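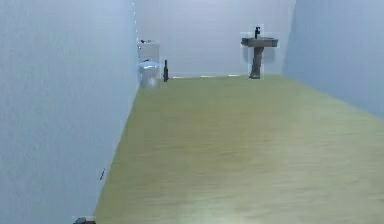
You'll miss the bus, said the man in the ticket office at Dromov, and you won't mind. He was right on both counts. I'd gone up to spend a week in a town that has more or less given up hurrying, and the half past nine to Guro went without me on my very first morning.

I should say that I'm a terrible dawdler in theory only. At home I walk fast, eat standing up and read the last page first. So when a friend told me about the slow weeks they run up there every July, I laughed, and then I booked. It cost 275 euros with breakfast — less than I'd spent on running shoes that year!

Breakfast is where it starts. You get bread, plum jam and a pot of coffee, and no one clears the table until you've plainly finished. I lasted 11 minutes the first day and felt quite proud of myself. By the fourth I was still there when they began peeling potatoes for lunch.
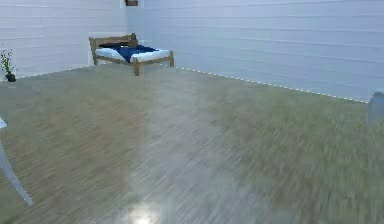
Then there's the walking. The path to Bekum climbs 201 metres, nothing much, and my map gave it an hour. It took us three and a half. We stopped for goats, for a shower of rain, and for a long argument over whether you can eat elderberries raw (please don't). I'd have called that a wasted morning once. I came down with wet socks and a pocketful of walnuts and couldn't think what else I'd have done with it.

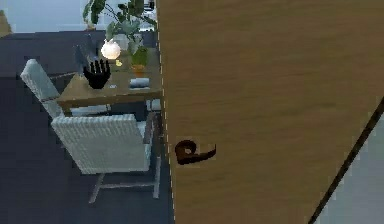 Come in and sit down: lunch in these parts can go on until four.

Sleep was the big surprise. I'd been managing on six hours for years and telling everyone it suited me. Up there I slept up to ten, woke without a clock and lay listening to the church bell, which runs a bit late as well.

Has it lasted? Partly. I'm back to eating toast on the stairs, but I've kept the long breakfast on my days off, and I let the first bus go if there's another one coming.

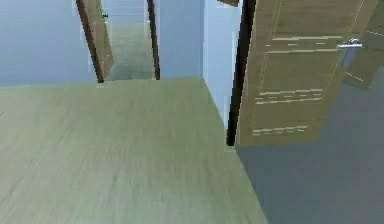

Getting there

Trains run to Dromov from Ruchti and take 65 minutes. The bus on to Guro leaves from outside the station, twice in the morning and once after lunch. Bring proper shoes and a thick book.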